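Last updated: 2020-08-31
Noémi Sárközi and Fadi Ghanem

3.2 Collecting the demonstrations

We did all the teaching by remote control, and I'll say up front that I drove most of it myself (Fadi took over whenever my wrists gave out). The setup is simple enough: you hold one controller per hand, each controller moves one arm of the simulated robot, and the trigger opens and closes the gripper. Kiletti, our recording tool, saves the joint positions along with whatever the robot's own camera sees, so what the learner gets is pretty much what I got while driving.

We ended up with 149 demonstrations in the dining room, cut into 2,905 short segments. Every one was capped at 60 seconds, and I ran into that cap a lot in the first week! Figure 4 shows the view over the robot's body, with the left gripper up by the refrigerator and part of the right arm close to the bowl and plate on the table.
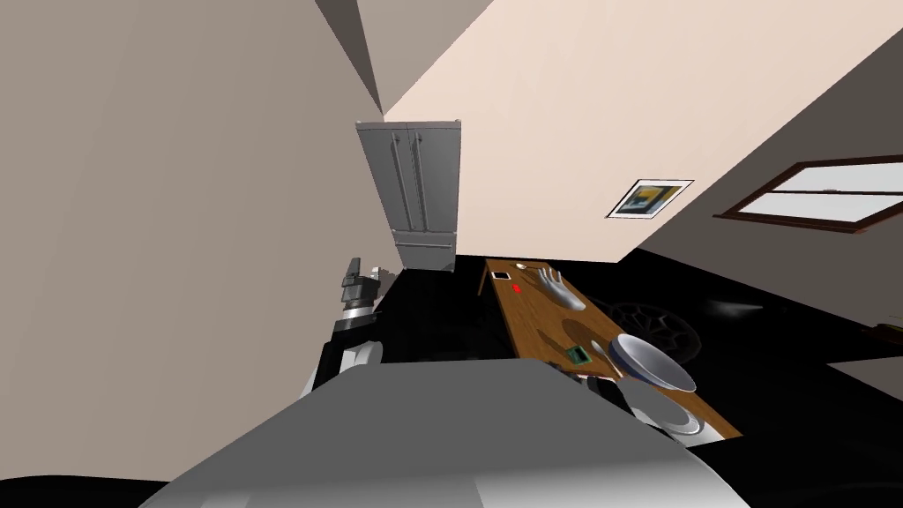

Figure 4. Operator's view in the simulated dining room.

The hardest thing to get used to was the tilt. My hands wanted "up" to mean toward the ceiling, but on the screen the walls run off at a slant, and for the first few sessions I kept steering the gripper along the wrong diagonal. We tried leveling the view in software and I hated it, mostly because the arms then moved in directions that didn't match my own hands. So we left it alone and I just practiced.

The other headache was the arm you aren't thinking about. With one arm busy at the table I'd let the other drift, and a learner trained on those runs drifts too, very faithfully. Fadi's fix was a rule that the idle arm gets parked before the busy one starts, and we threw out the runs where I forgot. We also kept the slow, clumsy grasps as long as they ended with the dish where it belonged. The Grellska baseline in Section 4 was trained on the same set, clumsy bits included, and we plan to redo the parking test with new operators in September.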